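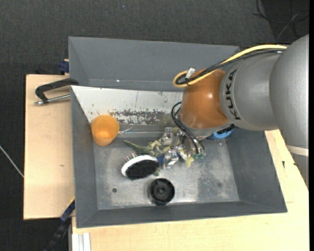

*Photo: Denise Sedgwick*

Hi all,

Catching up on the road trip thread after a few days with no signal, so forgive me if somebody already covered this.

Denise wrote:

> We're thinking of taking the EV to Herrera in October instead of renting a gas car. It's 437 miles each way and the car is good for maybe 250 on the highway if I behave myself. Has anyone done that route lately? My husband is convinced we'll spend the whole vacation sitting in a parking lot behind a closed pancake house. Also, do I need the Plemeck app or can I just tap a card?
>
> Denise

Denise, go for it! We did nearly the same drive last spring with two kids and a dog in the back, and we stopped to charge twice each way. I'd guess you could squeak by with one stop if the weather's mild, but I like to pull in with plenty left so I'm not staring at the battery number while everybody else is trying to pick music.

The first place we use is the Rekport travel center, right off the exit. Go around to the left side of the building, past the truck scales (the sign sends you right, and right is just diesel). The chargers are fast, the restrooms are clean, and they make a decent grilled cheese. We got there at 11:30 in the morning and drove straight up to a plug. Coming home at dinner time we had two cars ahead of us, so I'd aim for earlier if you can.

On Plemeck: you can tap a card, but it cost us more that way. Get the app before you leave home, and put your payment info in while you have wifi. I tried to do it standing in the wind with one bar and said some things the kids still repeat.

The stretch after Rekport is the one to think about. It climbs for a long time and our range dropped faster than the car predicted, then we got a good bit of it back going down the other side. With a headwind I'd slow down to 65 and let people pass you.

Does your hotel have an outlet you can use overnight? Ours let us plug in by the laundry room for free once I asked at the desk. Call ahead, though, the person who answered the first time had no idea.

And a question of my own for the group. Our front tires are pretty well done at 2 years, and the shop wants close to a thousand for a full set of Cellidari all-seasons. Is anyone running those on a heavier car? I care more about noise than mileage. I could do just the front pair for 500, but the rears don't look great either.

Denise, let us know how it goes, and tell your husband the pancake house is open again.

Marcy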